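Plovwood Students Teach Two-Armed Robot to Fold Shirts

23 Feb 2021
By Saron Abera

A student project at Plovwood Technical College has spent the winter on a job most people finish in a few seconds: folding a shirt.

The team is using a two-armed robot to collect practice runs with everyday clothing. A student guides both arms through a fold while the computer records how each joint moves. The recordings are then used to train software that will try the same fold without a person at the controls.

Students have saved 1,148 runs since November. Their goal is 2,841 by the end of the spring term.

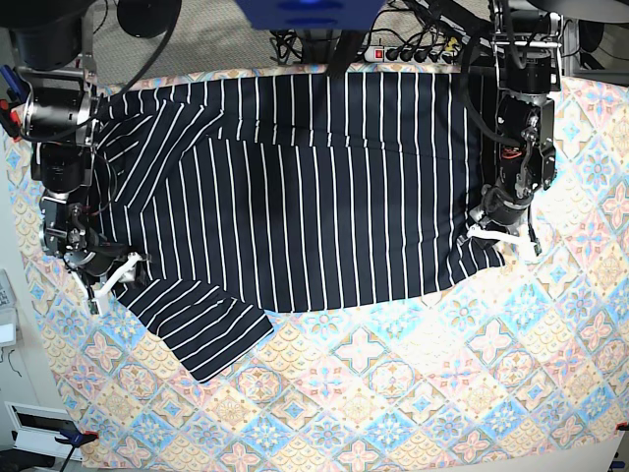 Plovwood Technical College | Robotics Project Team

Long sleeves are the hard part, said Obsa Admasu, a second-year student who leads the project. A striped shirt is on the list of practice garments, and the stripes make it easier to tell which way a sleeve is lying when the team goes back over a run.

"With a towel you have four corners and you know where they are," Admasu said. "A shirt is different every time you put it down. If one gripper lets go early you start over."

Runs that go wrong are kept in a separate folder. Admasu said the team has not decided whether to use them in training.

The group has 8 members, most of them in the electronics program. They work in shifts of 2 and trade places when the person driving the arms gets tired. Grippers and replacement cables were paid for with a grant from Negussie, a local parts supplier.

The team plans to show the robot at the college open house this spring. Visitors will be able to try moving the arms themselves. Students who want to join should have finished the introductory programming class and can sign up at the electronics office.

Related
Zomby Club Takes Second in Regional Line-Following Contest
Plulel Donates Soldering Stations to Electronics Lab
Spring Programming Classes Still Have Seats
Open House Schedule Posted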